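Kitchen Handling Project: progress report to the Jarkivel Fund
2020-07-21
Prepared by Sebastião Pimentel

Dear friends at Jarkivel,

Thank you again for your patience in June, when I had little to send you beyond apologies. We have now run 2,034 simulated bottle pickups, and I'm glad to say the arm reaches the bottle very nicely nearly every time. The trouble comes after that. In 657 of those runs the grip force kept climbing once the fingers had closed, well past the limit we had set, and our stop signal arrived 50 milliseconds late (a real bottle would have been crushed, I'm afraid!).

We spent a good while blaming the Fluvix controller, which was unfair of us. The fault was in our own settings: the limit was being read from only one finger. With the gray pad up at the blue shoulder and the black finger curled low on the teal body, the two sides can feel quite different loads. 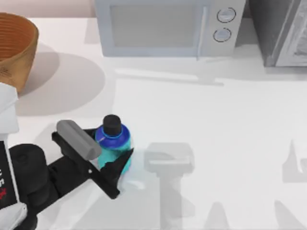 What we are doing next

Both fingers now report to the limit check, and either one can stop the motion. We'll repeat the full set of runs over the next 6 weeks, and the real arm at Zanen stays switched off until I've gone through the logs myself. No extra money is needed for any of this.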